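Speaker notes - Shelf edges, small packs and restocking
Catden storage workshop, session 3
Speaker: Forough Ghasemi

Slide 1. Title
Introduce self. Thank Bijan Vahidi for the room and for the loan of the shelving. Talk runs 30 minutes with questions at the end. Handouts are by the door.

Slide 2. Scope
Light single-serve snack packs on open wooden shelves. Cans, jars and boxed goods were covered by Parisa in session 2 and are left out here. Say this early, as it came up in May and used most of the question time.

Slide 3. Why soft packs are awkward
A soft pack has no fixed footprint. The contents settle, the wrapper folds, and two packs of the same product will not sit the same way. A row laid out to a ruler drifts as soon as people start taking from it. Pause, then ask who has a pantry shelf at work. Usually half the room.

Slide 4. The raised edge
Main point of the talk. A narrow wooden strip along the edge of a board makes a shallow step. The step stops a light pack from sliding off when its neighbor is pulled. It also gives the hand a reference line when loading. Too high and the front print is hidden; too low and a glossy wrapper rides over it. 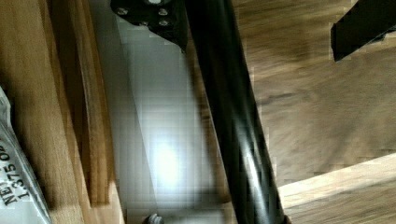 Strip height should be set against the thinnest pack on the shelf. Measure the pack lying flat, with the air pushed to one end. Gholamreza's test used a loose strip held on with clamps, so the height could be changed without new holes. Recommend the same to anyone starting out. Glue only after a full week of normal use.

Slide 5. Reading the pack
Net weight is printed small and often runs sideways once the pack is lying down. If stock is sorted by weight, decide on one orientation and keep to it. Wrinkles across the print are the usual cause of misreads. Flatten with the palm before shelving - two seconds per pack, no more.

Slide 6. Restocking order
New packs go to the back, old packs come forward. Check dates before loading. Do not fill the shelf past the point where the back row has to be pushed down. For a board of the Tolus size, up to 100 packs is workable if they stand on end. Lying flat, plan for far fewer.

Slide 7. Cleaning
Crumbs and dust collect in the corner behind the strip. Dry brush first, then a damp cloth along the grain. Skip sprays on unfinished wood.

Slide 8. Questions
Allow 5 minutes. Likely question: metal edging in place of wood. Answer: works, but thin metal can nick the wrappers. Refer detailed questions on finishes to Ishbel MacAulay, who has the samples from Zamudio at the side table.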